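Follholm plush blanket, queen size – review

Posted December 21, 2024

14 comments | 11 shares

I bought the Follholm plush blanket in March to replace a cotton quilt that had gone thin in the middle. I chose the beige one with the big brown and gray leaves. It has been on the bed most days since, so this covers a fair bit of use.

The weight is good for a Canadian spring and fall. In January I would want a duvet under it. It is soft on both sides, and the pile has stayed even except for one patch near the foot where the dog sleeps. I have washed it some 11 times on cold and dried it on low. The colour has held. It shed a lot in the first 2 washes, so clean the lint trap partway through the cycle.

Size is fair. On our queen it hangs well down both sides but comes up a little short at the foot if you pull it right over the pillows. The hem stitching is straight and only one thread has come loose.

The pattern is busier than it looked on the Pretov site. I don't mind it. Crumbs and pet hair don't show much, and plain things still stand out when I use the bed for folding and sorting. 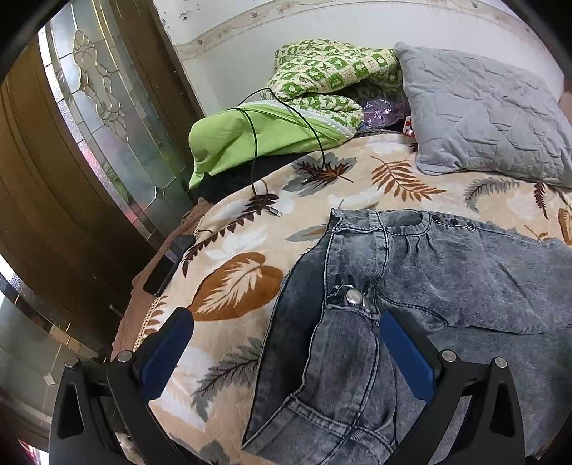 Jeans are the hardest thing I fold on it. Plush grips denim, so you have to lift the legs and set them down again – dragging them just bunches the blanket underneath. T-shirts and pillowcases are no trouble. If you fold everything on the bed, a smoother cover like the Cimisent would suit you better, though I found that one cold to sleep under.

Static is a nuisance in dry weather. Wool dryer balls helped a bit.

I would buy it again at the sale price. At full price I would look around first.

Contact | Copyright 2024 | Back to top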